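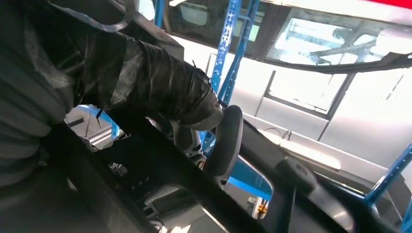 The Gebru car share scheme begins its second year in September, and members will notice several changes to how bookings, cleaning and charges work. They were agreed at the members' meeting in the Droris hall, where 61 households were represented in person or by proxy. A good part of the evening went on the seats, which get more wear than anything else in a shared car. Black seats with a headrest and a softly padded top edge will be the standard for both of the new cars. Members who used the old grey cloth ones will remember how badly they marked. Teresa Bragança had asked for a lighter colour on the grounds that the cars get hot in summer, but the vote went the other way by a wide margin.

Bookings

The minimum booking falls from two hours to one. The longest booking stays at 24 hours on the ordinary rate, after which the weekend rate applies whatever day it is. You can still book up to 30 days ahead. Anyone who needs a car for longer than a weekend should speak to Orestis Pappas first, as he keeps the list and can often move a shorter booking with the other member's agreement.

Late returns were the most common complaint last year. The first 15 minutes will still be free. Beyond that the charge is £5 for each half hour, and it now goes to the member who was kept waiting, as a credit on their account. If you are stuck in traffic, ring the booking line when it is safe to do so. A message left in the chat group does not count, since not everyone is in it.

Where the cars are kept

One car will stay in Jasen Road, in the bay by the chemist. The other moves from the station to the lower car park at Jevasard, next to the recycling bins. The council has agreed to the bay for a year and will paint the markings before the end of the month. Until then please use either of the two spaces nearest the lamp post and leave the permit where it can be read from outside.

The key safe at Jevasard is stiff. Push the cover up with your thumb before turning the dial. The code changes on the first of each month and is sent by text, so please check that we have your current number.

Cleaning

Each car gets a full clean once a month. Between those, members are asked to take their rubbish with them and use the hand brush in the boot. Dogs are welcome if they travel on the blanket, and the blanket needs shaking out afterwards. Child seats should go back in the boot with the straps done up. Two were left loose last winter and the buckles were damaged.

Food was discussed again. Cold food and drinks with lids are fine. Takeaways are not, including ones in closed bags, as the smell stays in the car for the next booking.

Charges

The monthly fee is unchanged. The mileage rate goes up by two pence to cover insurance. Florencia Herrera has put together a sheet comparing the cost of membership with running a small car of your own, and copies are at the library desk. For most members who drive less than once a week, the scheme still works out cheaper.

New members

We have room for nearly 30 more households. Applicants need a full licence held for at least two years. Brenda Navarrete is taking forms at the Droris hall between 6pm and 7.30pm on the evenings it is open, and can check licences on the spot. Existing members whose licence has been renewed since they joined should bring the new one along too.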